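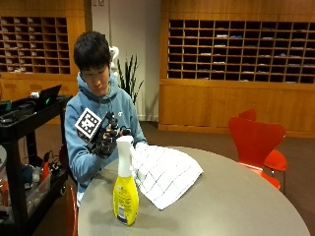

I got to the mailroom a little before nine with two coffees, and the guy I'd come to interview couldn't take his. One hand was in the glove already, and he was saving the other for the towel. "Put it on the floor," he told me. "Anything on the table ends up in the data."

So that was my introduction to how Vivunach does things. The project (three people, one cart, a lot of tape) is collecting examples of ordinary hand work so that a learning system can pick up how people do it. He's the one who runs the sessions, and most days he's also the one wearing the gear. He asked me to leave his name out of this because his mother searches for it, and she already thinks he cleans for a living.

I'd pictured a lab. They've got one, over at the Dorkau building, and he doesn't like it much. "Everything there is white and the table's always the same height. We trained on that stuff for a whole winter and then we tried it in a real kitchen and it was a mess. So now we go where there's furniture." Hence the mailroom, with its wooden cubbies and its orange chairs and people wandering in for their mail in the middle of a take. I asked if that bothers him. "No, I like it! Somebody says hi, I look up, I look back down. That's what people do when they're wiping a table."

The task when I visited was spray and wipe. You pick up the bottle, spray the table, put the bottle down, take the towel, wipe, fold the towel back more or less how it was. He's got 148 good ones of these from this table and he wanted 149 by lunch, which I thought was a joke until he explained that the last one on his list had been thrown out that morning. He'd started before the recording did. He does this more than you'd think, apparently, and he's a bit sore about it.

I wanted to know what makes a take good, and he lit up, because I think people usually ask him about robots taking over the world instead. "Boring ones are good," he said. "If I'm thinking about it, you can see it in the fingers. They go kind of stiff. I have to be thinking about dinner." He reckons his first 33 from any new place are stiff, and he keeps them anyway but puts them in their own folder. They call that folder Trevor. I asked why and he said it was before his time.

The glove takes some getting used to. It has little sensors and wires running along the fingers, and there's a printed black-and-white square pattern on it so the software can work out where the hand is and which way it's turned. I tried it on for a minute and immediately reached out to scratch my nose, and he winced. "Everybody does that. I did that for a month. And keep the pattern where the cameras can find it, or you've got fingers moving and no idea where they are in the room."

The trigger on a spray bottle is apparently a nightmare, by the way. I'd have guessed the towel was the hard part, since cloth goes wherever it wants, and he said yes, the towel is hard for the learning system, but the trigger is hard for him. The fingertips are thicker than he's used to, so he has to find the trigger by feel and then squeeze without tipping the bottle over.

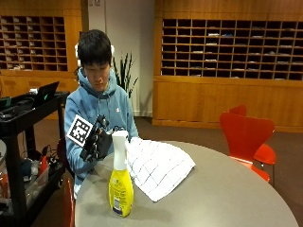
"The thing is, I look at the bottle way more than I would at home," he said. "At home I don't look at all, I'm looking at the crumbs. So I'm trying to get back to that." He went through a stretch in March when he practiced in his own kitchen with a ski glove on, and he swears it helped.

We got onto mistakes, which was my favorite part of the morning. He keeps most of them. If the bottle falls over and he stands it back up, that stays in, with a note. If he misses a spot and goes back for it, that stays in too. "A person who only ever saw perfect wiping wouldn't know what to do with a bottle lying on its side. You'd want to show them." What he does throw out is anything where he stops and fixes the equipment, and anything where the clocks on the different sensors have drifted apart. Those he finds later at his desk with a program called Atora, which he describes as a spreadsheet with a bad attitude.

The labeling is the part he'd give away if he could. Every take gets split into pieces (reach, grab, spray, put down and so on), and someone has to decide where one ends and the next begins. He and his coworkers have had real arguments about when a reach becomes a grab. "Is it when you touch it? Is it when your fingers start closing? I say touch. I got outvoted." The whole set, all tasks and all places, was at 980 takes when we talked, and after the vote he had to go back through a good chunk of them.

I asked whether it's changed how he sees regular people doing regular things, and he said it's ruined restaurants for him. He watches the servers clear tables. One of them at his lunch place does a thing where she picks up the rag and the bottle with the same hand, and he's been trying to copy it for weeks. "I can't do it. I can't do it without the glove either."

He went back to work after that and I sat where he told me to and kept quiet. Next on the list is watering cans, then putting groceries away, and he's already asking people if he can borrow a pantry. I said he could have mine if he leaves it cleaner than he finds it. He wants to come and look at the shelves first.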